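Lorow Welcome Bags, progress note for February
To: Liudmyla Kovalchuk, Kellgate
From: Keyvan Golestani

Sorry this is short, writing between deliveries. Full figures follow with the quarterly return.

Where we are. 70 bags packed and gone out so far, against the 300 in the grant letter. Slower than the plan said, mostly down to the backpacks coming late from Boiko. They are here now, all sizes. Contents are settled apart from one or two bits (see below). Each bag goes to a young person moving into their first room or bedsit through Lorow, so it has to cover the first few days. Something to write with, something to eat, something to drink, a stand for the phone. Small stuff, but it is what they asked for in the autumn sessions.

We lay one full set out on the table before every packing run and agree it before anyone opens a box. Saves arguments later.
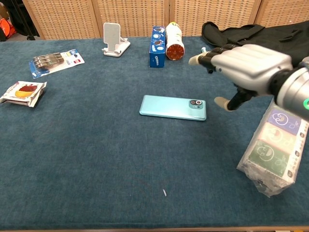

Are phones being bought out of the grant?
None are. The grant pays for stands only. Most of the young people have a phone already, and where they don't, Lorow has its own scheme and the money never touches ours.

Spend. 1077 pounds to date, bags and contents together. Van hire is not in that, it comes out of our own budget as agreed. Invoices from Boiko are in, the Drekora one is still to come and I have chased it twice. Will send a scan the day it arrives.

Changes from the original list. We dropped the paper diary, feedback was that it went straight in a drawer. Pens stay. Clips were added after the Sunday session when two of the older ones said they had tenancy letters all over the floor and nothing to hold them together. Cheap and they take up no room. Snacks are now individualy wrapped wherever we can get them, one cake and a box of biscuits is the usual. Drink is whatever the wholesaler has in a small bottle with a proper screw cap, no cans after the burst one in January.

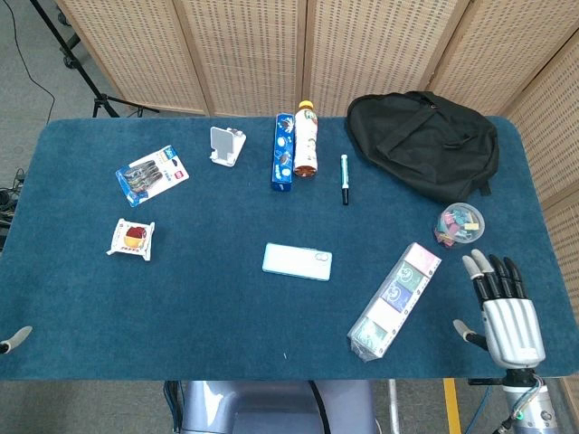
Packing order still needs writing down properly. At the moment it lives in my head and on the back of an envelope. Bottle upright down the side, biscuits next to it, flat things against the back, anything that crushes goes in last. A run of 6 bags takes us just under the hour once the set is agreed, more if someone new is on the table. Want to get that down before the big push.

Problems. Storage, mainly. Empty backpacks take more space than you would think and the corridor is not an answer, fire officer was clear on that. Drekora have offered shelf space on a monthly basis, waiting on a price. Allergies: two bags came back because of the snack. We now ask at referral and leave it out or swap it, form has been changed.

Next month. Finish the second batch, get teh packing sheet typed, settle the storage. Also need a decision from you on whether leftover money for diaries can go on extra pens and clips, or whether that wants a formal variation. It's a small sum but I would rather ask.

Call me any afternoon, mornings I am on the van.

Keyvan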